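Wednesday is my library day now

I stopped buying tea in March. There was no plan behind it. I opened the cupboard over the kettle to put away a new packet and it wouldn't go in, so I took everything out and put it on the worktop. Some of it had moved house with me twice. One bag of smoked leaves from a shop in Stullent had gone so pale that it smelled of the cupboard and nothing else.

I decided to drink what I had, oldest first, and not to buy any more until I could see the back of the shelf. That was 40 packets and tins, counting the half-used ones. At two pots a day I thought it would take until summer. It took longer, as some of them needed three goes before I gave in and put them on the compost.

The trouble with old tea is that it doesn't go off in a way you can point to. It won't hurt you. It just gets duller, and you add more leaves to make up for it, and then it's bitter as well as dull. Green tea goes first. Black tea lasts much longer if the lid fits. The dark pressed sort was the only one that seemed better for the wait, and I had bought that by mistake.

I've changed how I keep things. Small tins, filled nearly to the top, away from the cooker. I write the month on the bottom in pencil. Glass jars look nice but I've given up on them unless they live in the dark – mine stood on the windowsill for years and I think that did more harm than anything.

Gift tea gets its own rule, which is that it's opened the week it arrives. I used to save it for visitors, and visitors mostly ask for whatever is already in the pot.
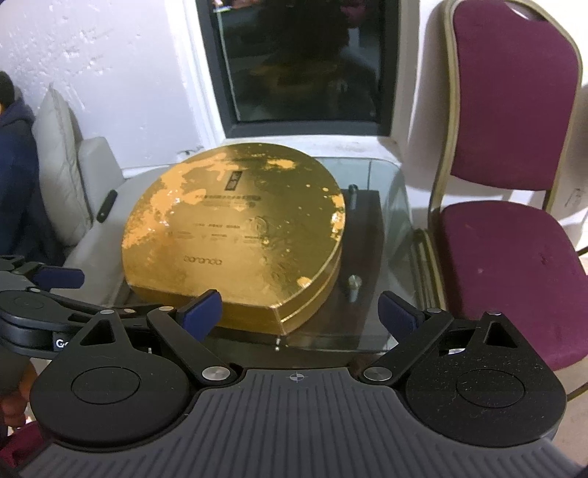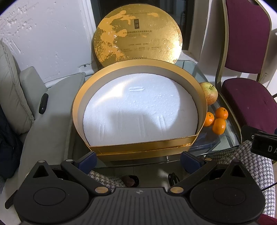 The other change is water. Ours in Udcombe is very hard, and you get a skin on the cup before you've sat down. I bought a Fletis filter jug, which helps a good deal with the lighter teas and makes no difference that I can taste to breakfast tea. The cartridges are dear. I run each one a bit longer than the leaflet says.

I also went back to a plain brown pot. I'd been using an Oei one with a glass body and a steel basket, and the basket was too narrow for bigger leaves to open out. The brown pot dribbles slightly. I keep a folded cloth under it.

As for Wednesdays, the tea shop is on the way back from the library and I used to call in every week. I now walk home along the canal, which adds 5 minutes and saves me a fair bit of money. I do still look at their list online. There's an oolong I want, and there's room for it on the shelf now, so I'll probably go in next month and get the smallest bag they do.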